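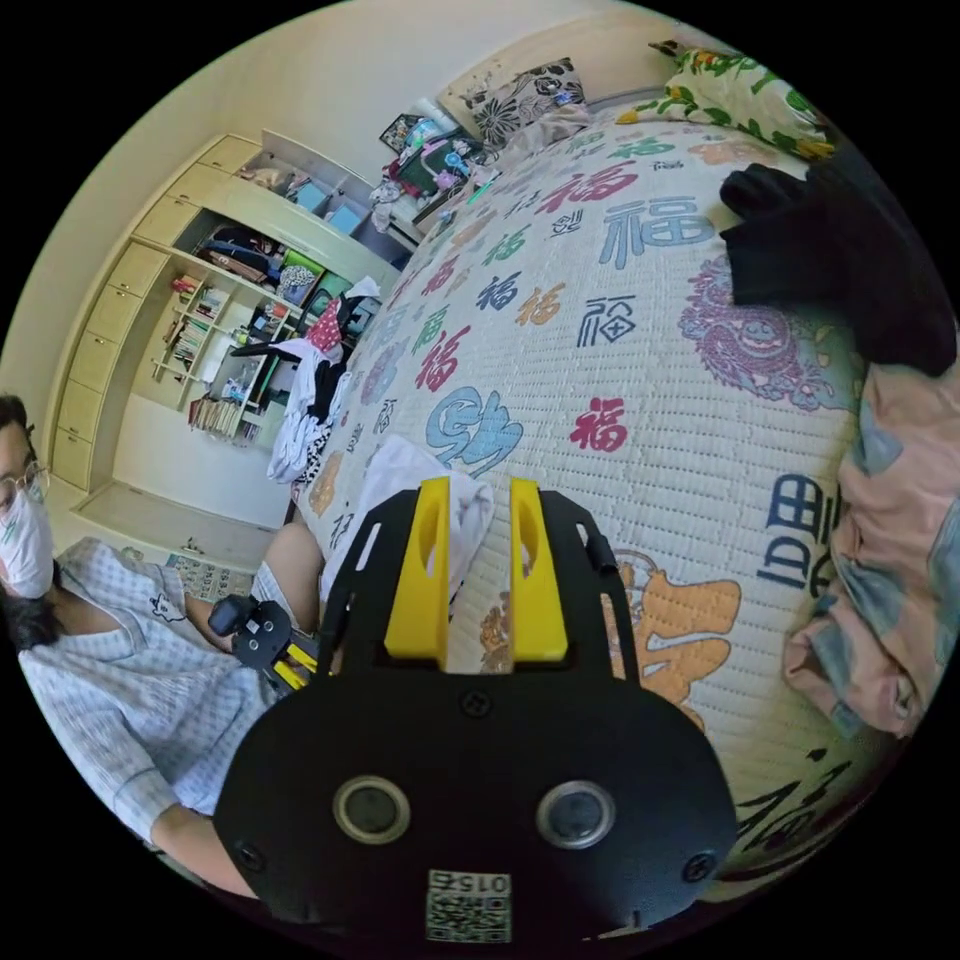

Two yellow fingers, a crumpled white cloth and a bedspread covered in big bright characters.

The Rules Robots' Teachers Follow
By Ayane Kawaguchi, for the Irkbridge young readers' pages

If you have ever been asked to tidy your bedroom, you will know that picking up clothes is a dull sort of job. It is also a surprisingly hard one for a robot. A cup stays the same shape wherever you put it down, but a shirt can be flat, or scrunched, or inside out with one sleeve hiding in the middle, and it can look different every single time.

So people help. One way of helping is to hold a gripper, a tool with fingers a little like the ones a robot might have, and do the job yourself while the tool keeps a record of how it was done. Later on, a computer studies lots and lots of those records and tries to find the pattern in them. You might call one go at the job a "turn". A team could easily want 200 turns with clothes before they even begin to think about socks.

Now, whenever people work with machines, and especially when they do it in a real home, there need to be rules. Some are the law, and they are different from country to country. Some are standards, which are long, careful documents that experts write together so that everybody builds and tests things in the same way. And some are just good manners that a team has agreed to keep. I wanted to tell you mostly about the last kind, as they are the ones you could use yourself.

Ask first

A home belongs to the people who live in it. Before any recording starts, the team should explain what will be recorded, who is going to look at it and how long it will be kept. Everyone who lives there gets a say, and that means children too. You are allowed to say yes on Monday and change your mind later, and a good team will stop without grumbling.

Bence Borbély, who trains new helpers, likes them to explain the whole thing out loud to the youngest person in the house. "If a seven-year-old looks puzzled, I make them start again," he told me. I rather like that rule.

Mind your fingers

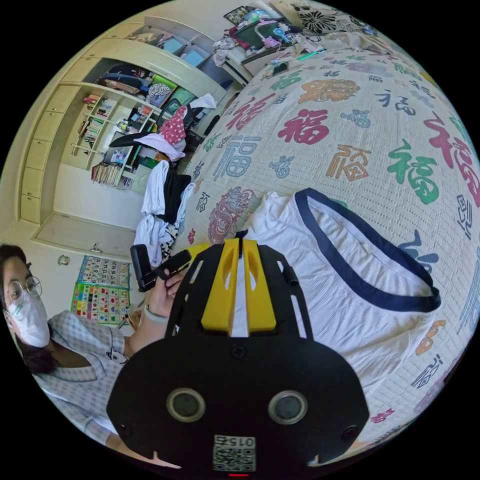 Gripper fingers are made to squeeze, and they cannot tell your thumb from a T-shirt. Keep your own fingers, your hair and anything dangly out of the gap. If a pet wanders in, put the tool down and wait until it has wandered out again (with cats this can take ages). Check the floor before you start as well, because it is very easy to stare so hard at your hands that you forget about your feet.

Go at an ordinary speed

It is tempting to show off and snatch things up as fast as you can. Please don't! The machine is going to copy what you do, so the movements ought to be ones you would be happy to see in your own kitchen, close to your own granny. Slow and steady is best, but not so slow that you look like a sleepy tortoise.

Keep the muddles

Here is something I found odd at first. If you drop the sock, you don't pretend that you didn't. You write "dropped" in the notes, and the turn is kept and marked as a mistake, so that whoever uses it later knows what they have got. Tomomi Iwasaki showed me a notebook page with 9 turns on it, and 2 of them just said "oops". 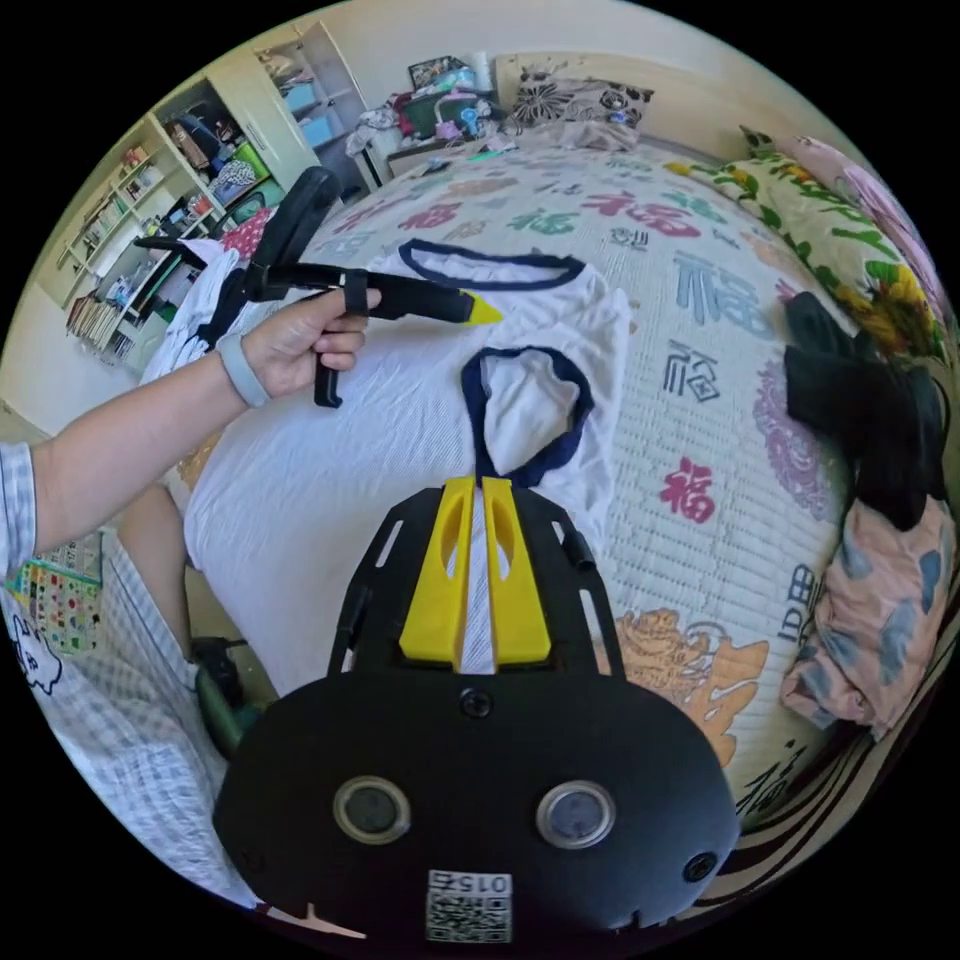

A gripper, a black tool held in the left hand, and a white garment with navy trim on the quilt.

Take a break

Arms get tired, and tired arms are careless arms. Have a drink of water, shake out your wrists and look out of the window for a bit before you go on.

Something to try at home

Ask a grown-up for some kitchen tongs and an old T-shirt. Put the T-shirt in a heap, then try to lift it and lay it flat using only the tongs. Ask a friend to watch and write down every step you take, even the silly ones. Then swap over and see whether you can follow their notes exactly, without adding anything clever of your own. After that, write three rules for the next person who has a go, and pin them up where they can be seen.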